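Subject: Re: [desks] Laptop height and cable run on paired tables
From: Jamie Wainwright

One correction to my last message before the quoted part: the stand height I gave was for the flat setting, so ignore it.
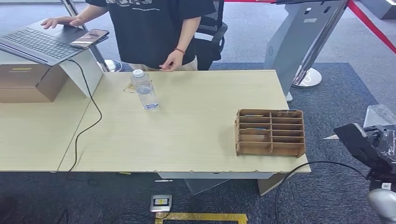 Hilkka's question was whether a laptop on an angled stand can be used with its own keyboard for a full shift. My answer is no, at least for the people at Toltomgate. Raising the rear edge brings the screen up, but it also tilts the keys toward the user and the wrists bend back to meet them. For short jobs such as checking a booking or reading a ticket this is tolerable. For typing, fit a separate keyboard and put it flat on the table.

> On the paired tables at Toltomgate, the stand keeps ending up close to the seam. Is the seam a problem in itself, and where should the power cable go? At present it goes over the front and people catch it with their knees. Also, do we want the card organizers or the plastic trays?
>
> Hilkka Hirvonen

Taking these in order.

Seam. The two tops are not fixed to each other. If the stand straddles the joint it will rock as soon as one table is leaned on. Keep all the feet on one top, 3 inches clear of the edge. Joining plates would also work, but Denise Lockwood wants to be able to separate the tables for stocktaking, so I have not ordered any.

Cable. A run over the front edge is the worst option. It crosses the working area and hangs where the legs go. Take it off the back and clip it under the top with two adhesive clips. Leave enough slack to lift the laptop off the stand, otherwise the plug takes the load.

Boxes. Cardboard boxes should not be stored under or against a stand. They compress over time, and they block the back route for the cable. Trevor Crabtree has shelf space at Fotley for 23 of the small size.

Organizers. I prefer the slotted card type. The panels go together without glue, a damaged one can be swapped, and the grid holds pens and tape upright. The drawback is moisture. Card swells at the slots and then will not come apart cleanly. Drinks stay capped and on the other half of the table - this applies to water as well.

Poppy Dobson asked off-list for the total. It is 46 clips for the whole floor, spares included. I still need the depth of the tables in the back office from someone on site.

Jamie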